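Sunday, early

Awake since 4, no reason. Rain on the skylight, then not rain, then rain again. Gave up and came down to write this with the heating off and my coat on. Tea. The last of the decent bread, toasted, bit burnt at one corner, ate it anyway.

Things have slid again and I want it written down before the week gets going. So, in no order.

The choir

Rehearsal went on far too long on Thursday or whenever it was. We are doing the Besson after all. I was sure it would be dropped. Second altos have the tune for once, for a whole page, and we made a mess of it, came in early, twice, and then were so scared of being early that we came in late. Conductor put the pencil down. That is worse than shouting. Must go over bars with the piano, only the piano is out of tune from middle C up and I end up learning it wrong and having to unlearn it. Should sing in the car instead. Did try. Felt silly at the lights by the bakery, man in the van looking straight in.

Also I have lost my copy. Think it's in the blue bag. Blue bag is not in the hall, the car, or under the bed. Replacement copies come from Parnel and they take for ever, and then there's the postage. Might ask to share for now. Hate sharing, everyone holds the thing too low.

Concert is end of November. Black top, long sleeves. Mine has gone at the elbow. Look in the charity shop before paying proper money.

The boiler

Still the boiler. Rang Hostirix again, was on hold through all of breakfast, same tune round and round with the crackle in it. Then a very nice girl who couldn't find us. Gave her the number, gave her the postcode, gave her the old number. She found us under the people who had the house before, who apparently still have a plan and we don't. She says it can be moved across. She says somebody will ring. I wrote 327 on the back of my hand, which was the reference, and then washed up and lost the 2, or was it the 7, so had to ring back for that as well.

Quote for a new one is sitting on the microwave. Up to 763 just for the labour, and that's before the thing itself. Keep turning it face down. It does make a noise now, a sort of knock and then a sigh, mostly at night. I lie there waiting for the sigh.

If it gets through to spring I shall be very polite to it.

Kitchen, cupboards etc

Made a start. Wanted it done in one go, should know better. Everything out of the tall cupboard and onto the floor, so then of course no floor, so had supper standing up. Found three jars of cumin. Found the good tin opener, which I had replaced, and then replaced the replacement. A whole bag of lentils had gone over behind the shelf and I was still hearing them go up the hoover at ten at night.

Charity box is nearly full, the fondue set can go, the cake stand can go, not the green jug though I never use it. Will not be talked out of the green jug.

Plastic stuff is the worst. So many bits with handles and lids and tabs, all of it light as anything and none of it will stack. Pink, white, see-through. Told myself if a thing hasn't got its other half by tonight then out it goes. 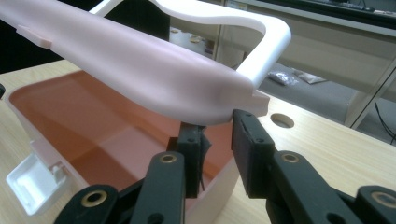 The allotment

Didn't go. Meant to. Feel bad about it every time I pass the wellies. The beans want taking down, they're just brown string by now, and the kale will be lace if the pigeons have had another week at it. Netting blew off in the wind and I only pegged it at one end, in a hurry, in the dark, with the wrong pegs.

Seed order though! Sat up with the Trorkance catalogue last night instead of going to bed, feet on the radiator from habit even though it was stone cold. Circled far too much. Always the same, in winter I have about four fields in my head and in June I've got a strip and a bad back. Crossed most of it out again. Kept: the early peas, broad beans, a yellow courgette (everyone will be sick of them by August, me first), sweet peas for the fence. Nearly had the purple carrots. Had them before and they were all top, no carrot, and went grey in the pan.

Garlic has to go in soon or it's not worth it. Should of done it last month. Put it by the door so I trip over it.

Other

Library books overdue, both of them. One not even opened. Read the first page in the bath just now so I could say I'd begun it, and it's rather good, so now I don't want to take it back.

Back tooth grumbling on the left. Not ringing. Ring if it's still there midweek.

Slept badly but dreamt about the sea, the long flat beach with the steps, very clear, could feel the grit in my sandals. Don't know when we last went. Want chips out of paper and that wind that makes your ears ache. Might look at trains. Won't go till it's warmer, but looking is free.

Getting light now. Bins next door going out, somebody dragging theirs the whole length of the path. Ours still to do. Milk, bulbs for the landing, stamps, the tape for the netting, elbows. Kettle again and then get dresed.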